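Two-arm table: rules before you hit start

Updated Tuesday, January 16, 2018 – replaces the old sheet taped by the door. Read all of it once. After that just use the headings.

Before power

Walk the table first. All the way round, both sides. Look at the cables where they loop over the joints – enough slack for full reach, not so much they drag thru the bins. If a cable is under tension at full reach, stop and tell Lertchai. Dont re-route it yourself.

Check the rail bolts by hand. Anything that turns with fingers is too loose.

E-stop: press it, confirm the arms won't enable, release. Every session, even if the person before you did it ten minutes ago.

Who stands where

One operator, one spotter. Spotter holds the stop and does nothing else. No phone, no sorting the next batch.

Nobody reaches over the rails while the arms are enabled. Dropped item? Leave it. Pause, disable, then pick up.

Hair tied, lanyards off, sleeves above the wrist.

Speed

Limit is 3 for new layouts, on the Kanis panel. Leave it there until you've had a full clean run. Sunee can sign off on higher, nobody else. Not Carter, whatever he says.

Setting out the items

Bins first, then loose items. Bins go side by side across the middle, where both arms can get to them. Loose stuff in front and to the sides.

Mix the kinds. Cutlery, jars, snack bags, a box or a can. All spoons teaches you nothing about the rest.

Vary the angles. People line handles up without thinking – don't.

No glass near the rail if you can help it. If you must, plastic tray under it.

Nothing open. Lids on, bags sealed.

Working in the shared zone

Most trouble is here, where the two grippers can meet. Rules:

One arm leads. Say which before you start, out loud, so the spotter knows too.

The second arm waits outside the zone until the lead has hold of its item.

Handovers happen above the table, never down inside a bin.

Long handles count as part of the gripper. A ladle sticks out a lot further than you think and it will catch the other arm. Plan clearance from the tip of the utensil.
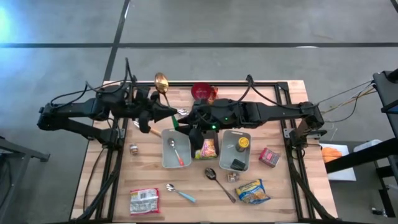
Both grippers in the shared zone, utensils between them, bins just below.

If they touch: stop, disable, back off the arm that wasn't leading. Then log it, form 606, even for a light tap. Wichai reads them all.

Finishing up

Park both arms, disable, power off in that order. Items back in the Srisuk crate. Floor clear round the stand. Initial the log and your done.

Questions – Sunee, ext 871.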